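Artificial Flowers at Home: Your Questions

We love faux flowers at Histance, and we love getting mail about them! These are the questions that come up again and again. Updated August 17, 2026.

Do tulips mix well with other flowers?

Yes, and please try it! Tulips have big, simple heads, so they look great next to something smaller and fussier. Add a few leafy green plants and a table starts to feel like a garden.
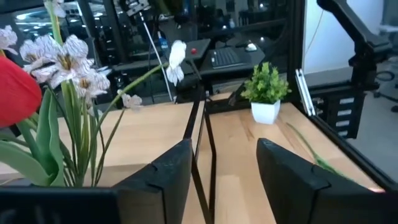
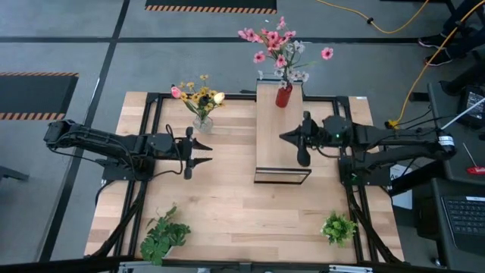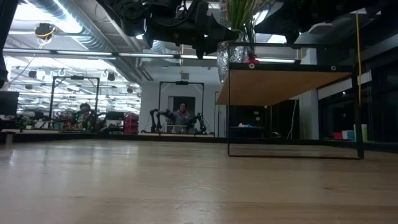
How many stems do I need?

Fewer than you'd think. Start with one large bloom, add a cluster of small ones, then let one long stem arch out to the side. It's so much fun to play with, and you can always pull a stem back out.

Should the vase be clear or solid?

Either! Clear glass shows the stems, so trim them to matching lengths first. A slim colored vase hides messy ends and suits blooms that spread wide.

Can I bend the stems?

If there's wire inside, sure. Bend a little at a time with your fingers. Stems from our Astik line can be bent and straightened over and over (I do it every June, when everything gets rearranged).

How do I get the dust off?

A soft dry paintbrush is wonderful for petals. Big leaves can be wiped with a barely damp cloth.

Will the colors fade?

Strong sun fades reds and pinks first, so swap vases between rooms now and then.

Do you sell single stems?

We do! There are 81 kinds right now, and boxes of 100 for weddings and parties.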